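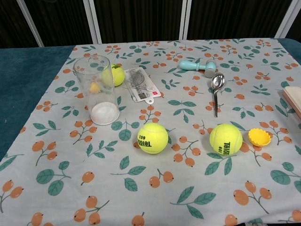

Tablecloth with a print of orange berries and green leaves.

Home | Openings | Studies | Locations | Contact

August
By the Skuroline projects desk

Table linen users wanted for a home wear study

Skuroline is looking for 18 households in Arroyo and Cerkgate to use a printed tablecloth at home for 7 weeks and tell us how it holds up. We sell table linen to small shops and want to know what regular meals and regular washing do to the print and the hem before we place the next order.

What you would do

You get one tablecloth from us and use it on the table where you eat most of your meals. Wash it once a week in your own machine with your usual detergent. Please do not use bleach or a stain stick during the study. If something spills, blot it and write down what it was.

Once a week you fill in a one-page form. It asks how many meals were eaten on the cloth, what temperature you washed it at, whether you ironed it, and whether you see fading, pilling or loose thread. At the end you bring the cloth to our Cerkgate office, where we go over it with you. Allow an hour for that visit. You can have the cloth back afterward if you want it.

Who can apply

You must be 18 or older and live in Arroyo or Cerkgate. You need a washing machine at home; shared laundry rooms do not work for this study. Your table should seat at least four. Homes with children or pets are welcome, and we would like several of them. People who work for a linen maker or a linen store cannot take part.

Pay

Each household is paid $400 after the final visit. If you drop out early, you are paid for the weeks you completed, as long as the forms are in. Parking at the office is free.

How to apply

Write to Skuroline, Box 3803, Cerkgate. Put "Cidedon" on the envelope, which is our name for this study. Include your address, a daytime phone number, the length and width of your table, and the number of people who eat at it on a normal day. Tell us if anyone at home has a skin reaction to dyes or fabric finishes.

We will call selected households between 9 a.m. and 5 p.m. One application per address. Applications close at the end of August.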